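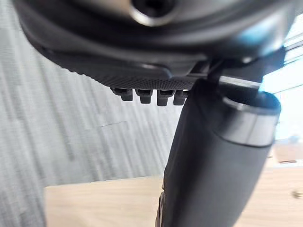 Indrek Kuusk asked whether a full row of binders can stand on the inner shelf without the doors rubbing. They can, provided the cabinet is level and the spines are pushed back to the rear panel. Most reports of rubbing doors come from a cabinet standing on an uneven carpet. See Leveling, further down this page.

# Valo low cabinet for box files and binders

The Valo is a two-door filing cabinet for small offices and shared workrooms. It is made by Isovstead and sold in the US through Ruiz-Ortega. It takes letter-size and A4 box files upright, in one row per level, and is meant to stand beside a desk or with its back to a wall.

Page revised June 1, 2021. The hinge and load sections replace the earlier text.

## Body and finish

Side panels, top, shelf and doors are supplied in a light wood finish with a clear matte lacquer. The lacquer is the same inside and out, so a shelf can be turned over when one face is worn. Front edges are lightly rounded. The finish will darken a little with daylight, and a shelf ordered later may look paler than the rest of the cabinet for the first year.

Wipe with a damp cloth and dry at once. Do not use solvent cleaners or wax polish. Ink from stamp pads should be removed the same day with mild soap.

## Doors and hinges

The doors are hung on metal hinges and open outward. Each hinge has two adjustment screws:

- front screw: moves the door left or right
- rear screw: moves the door in or out

Adjust with a hand screwdriver only. If the doors touch at the center, turn the front screws by equal amounts on both sides, a quarter turn at a time. Leave enough clear floor in front of the cabinet for both doors, and park the desk chair outside that area before opening them.

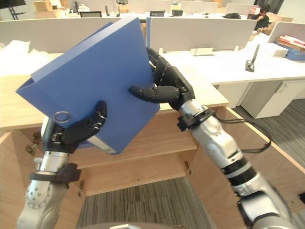
*Cabinet with doors open; blue box file with finger ring.*

## Fitting box files

Rigid box files and lever arch binders should stand upright with the spine facing out. A file with a finger ring in the spine can be drawn out with one finger, but a heavy one should be supported from below with the other hand as soon as it clears the shelf edge. Tilt it to pass the door if the cabinet stands in a corner.

Files lying flat waste depth and are harder to remove. If they must lie flat, stack no more than four. Loose folders and hanging folders are outside the intended use. For those, order the Buto insert, part no. 604, which slides in above the shelf and needs no tools.

Spine labels are easiest to read if they all sit at the same height. We suggest filling the lower level first – the cabinet is steadier that way – and keeping the upper level for files in daily use.

## Shelf and load

The shelf rests on pins and can be set at three heights. Use the middle position for box files on both levels. The highest position leaves a low space suited to envelopes and forms.

Do not load the shelf until all the pins are seated. Spread the weight along the full width, and do not stand or sit on the cabinet. A desktop printer may be placed on top if its feet are well inside the edges.

## Leveling 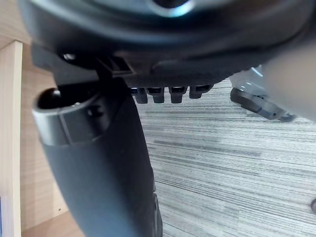

Set the cabinet in its final place before adjusting anything, and let it stand overnight with the files in. Carpet compresses under load, and a cabinet leveled empty will often lean a little once filled. Check the top with a spirit level from side to side, then front to back. Correct with the feet, which are reached from inside the lower part of the cabinet. Door gaps come last, after the body is level.

On thick carpet, use the wide foot pads. They are ordered separately and come in sets of four.

## Ordering

Cabinets are shipped assembled, with the shelf packed flat inside. Pins, spare hinge screws and a printed adjustment sheet are in the bag taped to the shelf. Stock finish is light wood only; other finishes are made to order in May for summer delivery. Replacement doors are sold singly – state left or right, as seen from the front.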